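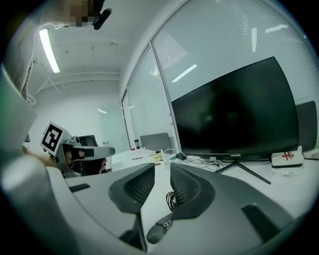

Hedimura opens its desk-tidying recordings to visitors

I spent a good part of 11th May in a small glass-walled office at Hedimura, watching grown adults pick up cables very slowly, and I had a great time. The company is partway through a project called Vornance, which is meant to teach a robot arm to deal with the mess on an ordinary office desk. Chargers, adapters, little trays, leads that go nowhere. They've started letting people like me come in and have a go.

The way they teach it is the fun part (for me, anyway). You don't write out instructions for the robot and you don't sit at a joystick. You hold a gripper in your hand, a chunky gray thing with two fingers and dark textured pads on the inside, and you do the job yourself. Pick up the plug, move it, put it down. The gripper records what it sees and how its fingers open and close, and all of that goes into the pile the robot learns from.

Irina Sima runs the sessions, and she had me holding a gripper before I'd found somewhere to put my coat. My first go was awful. I grabbed a lead by the middle, the plug swung round and knocked a box, and I said a word that I hope isn't in the recording. "Keep it," she told the person at the computer, and then to me, "you fixed it afterward, didn't you? I want the fixing." So my clumsy rescue may end up as part of a robot's education, which I'm choosing to be proud of.

Up to now the team has recorded 1,994 demonstrations for Vornance. Of those, 714 are cable jobs and nearly all the rest are small boxes and packets. Cables are the hard ones by a long way. A box stays the shape it was when you reached for it. A cable flops, catches on its neighbor, drags an adapter along behind it and generally has its own plans for the afternoon. Irina said the early recordings were all far too neat, with one lead laid out straight in the middle of a clear desk, and the arm that learned from them was hopeless when it met a tangle. Now they leave the tangles in.

I asked about the square black-and-white patterns on the white cards - they look like a crossword that gave up. They're markers, and the software uses them to work out where a gripper is and which way it's pointing. The main thing is to keep your sleeve off yours. I was told this more than once.

Ojārs Kivi looks after the recording software, and he was patient with my questions while trying to eat a sandwich. A session is 6 minutes long, then you have to stop, and he's strict about it. People get tired and start hurrying, he explained, and when you hurry you start doing things the arm can't copy, like flicking a packet across the desk with the side of a finger. I'd done precisely that about a minute before. He had seen me do it. 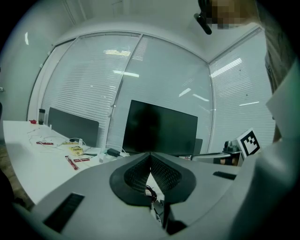 After that I got to try the version for two people, with a gripper each, working the same desk from different sides. It's much harder than it sounds! You both go for the same lead, then you both back off, then you both go for it again, like meeting someone in a narrow hallway. Lộc Nghiêm was my partner and he'd clearly done a lot of these, because he'd hold a cable still and simply wait for me to catch on. By our third try I'd worked out that my job was to steady one end while he walked the other one round an adapter. We didn't talk much. You get a feel for it after a while, and I can see why they'd want that on record for a machine with two arms.

A few practical things I picked up, in case you go. Hold the gripper lower than you think you should. Close the fingers all the way before you lift and open them all the way when you're done, even if it feels silly. Move at the speed of someone carrying hot soup. And look at what your fingers are doing, as I kept glancing up at the other person and missing the plug completely.

The recordings get checked before they're used. Valentin Oprea goes through them and throws out the ones where a marker was hidden for too long or someone wandered off in the middle of a job. He wouldn't tell me what share gets thrown out, and I did ask nicely. He did say the ones from first-time visitors are more useful to him than he expected. The regulars have all started to move alike, and a newcomer will pick up a packet by a corner he'd never have thought of.

Not everything is settled. I asked Irina when the arm would be tidying a real desk in a real office, and she said she'd like a proper trial by December, at a small outfit called Oltetti that has agreed to put up with it. She was careful to add that "tidying" means moving loose things into a tray and laying cables along the back of the desk. Filing is off the list. So is anything with liquid in it, so your drink is safe (or at least it's still your problem).

There's one more argument going on that I found interesting. Ojārs would like to add some sessions where a person steers the real arm by remote control, so the robot's own reach and awkwardness get into the data. Irina thinks hand-held is quicker and gets more people through the door, and she'd put the hours there. They went back and forth on it in front of me quite cheerfully and I don't think either of them budged. Lộc said he'd do whichever one let him sit down.

Visitor sessions are free and carry on through the summer. You need to be over 18, and you'll be asked to sign a form saying they can keep what you record. Take off big rings and bracelets, and roll your sleeves up before you start. I'm booked in again next month with my sister, who is left-handed, and Valentin looked very happy when I mentioned it.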